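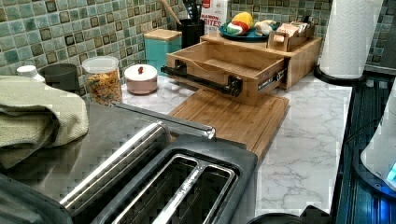
4.2 Counter scenes and the drawer task

The second group of trials moves from the bare bench to a furnished kitchen counter. The bench results in Section 4.1 show that the policy can find a bar handle and pull it when nothing else is nearby. They say little about how it behaves when the handle is one of many long, dark or shiny objects within reach, and this is the case we care about for home use.

The test object is a two-tier bamboo organizer with a single drawer in its lower level. The drawer has a black cylindrical bar handle and runs on metal slides. We chose it over the plastic drawers used by Darwish and Quinlan in the earlier Lomton study for two reasons. The slides give a fairly even resistance over the full travel, so a stall in the middle of a pull is more likely to come from the grasp than from the drawer. The handle is also thin enough that a gripper closing a little too high will miss it altogether, and misses of this kind are easy to score.

Figure 3 shows one of the counter layouts with the drawer open. The organizer stands behind a cutting board, and the open drawer extends over the back part of the board. Toy food on a plate takes up much of the upper shelf. A toaster and a folded towel are on the left, and a paper towel roll and a dark appliance are on the right. The patterned tile and the brushed steel of the toaster were kept on purpose. In pilot runs, streaks of reflected light on steel were the most common cause of false handle detections.

Training data. The policy was trained on 3000 demonstrations of opening and closing, of which 2000 came from the bench and the rest from counters. All demonstrations were given by teleoperation by two of the authors (Hoekstra and Daher). No demonstration used the layouts held out for testing. Images were resized but not cropped, so that clutter near the edges stayed in view. We did not add depth.

Procedure. Each trial starts with the drawer closed and the arm in its home pose. The policy is given the command "open the drawer" and runs until it releases the handle or the time limit is reached. A trial counts as a success if the drawer is open past the halfway mark and nothing on the upper shelf has fallen. Contact with the cutting board is allowed as long as the board does not leave the counter. The person scoring the trial (Sabbagh) did not know which model was running. Between trials the plate and its contents were put back by hand using a printed guide, and the board was lined up with the front of the organizer.

We used 5 held-out layouts and compared the full model with two baselines. The first, Wadia, is the same network trained on bench data only. The second, Skunby, picks the handle from a segmentation mask and follows a fixed pull path. Both baselines received the same camera views and the same time limit as the full model.

Results. The full model completed 43 trials across the held-out layouts, more than either baseline. Wadia usually reached toward the organizer but closed the gripper above the handle, and in layouts with a toaster close by it sometimes moved toward the toaster first. Skunby found the handle more often than Wadia. Its failures came mostly during the pull, when the fixed path drifted to one side and the drawer bound on its slides.

The failures of the full model were less uniform. Most were partial openings in which the gripper let go before the halfway mark. We think the cutting board plays a part here. As the drawer moves out over the board, the gap between the handle and the surface below is small, and the policy tends to slow down and release early. Taking the board away and repeating the failed starts removed most of these errors, though we did not run enough repeats to report a rate. Objects falling from the shelf were rare and happened only when the arm came in from above.

Section 4.3 repeats the procedure for closing, using the Masri gripper and the same layouts.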